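Speaker notes: Planning the Equipment Budget for Tabletop Robot Stations
Plarerora Equipment Planning Session, December 1, 2024

Slide 1. Opening
Thank the Flatuvcombe site for hosting. State the purpose of the talk: to help departments prepare a complete request for a tabletop station before the spring purchasing window. Requests received in November were returned in most cases for missing items, and the same items were missing each time.

Slide 2. What a station includes
The arms are the line everyone remembers. Ask the audience to look at the rest of the station: the frame the arms are bolted to, the table under it, the cables, a laptop beside it, and the small objects the arms are meant to handle. 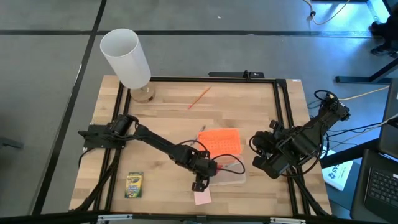
Which budget line should the frame and table go on?
They go on the same equipment line as the arms, and they are approved together. A separate furniture request will delay the order.

Slide 3. Small items
Crayons, pencils, sticky notes, plastic containers and similar goods are charged to supplies. The allowance is $300 per station per year. Departments may buy these locally and do not need a quote. Keep receipts by station number. Pause for comments from the Dolik group, whose supplies run over in the first quarter.

Slide 4. Spare parts
Each request must list spares for grippers, servos and cables. The guideline is 2 spare grippers per station. The Furukawa building did not order spares last year and lost working time while parts were in transit. Set aside $2,000 for spares in the first year. Unused funds do not carry over.

Slide 5. Space and daily use
Measure the floor area with both arms at full reach, and include room for a person to stand and to open a laptop. Stations that share a large room should be planned on one drawing, with power and network runs marked. Handling work such as lifting a box over a bin also needs clear height above the table. Write this height on the drawing.

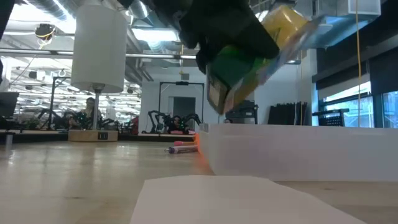 Slide 6. Review and approval
Requests under $2,000 are signed by the department head. All others go to Plarerora purchasing with two quotes, the room drawing and the spares list. Allow six weeks. Remind the audience that shipping and installation count toward the total.

Slide 7. Questions
Refer questions on leasing to the purchasing office. Leave the request form on screen.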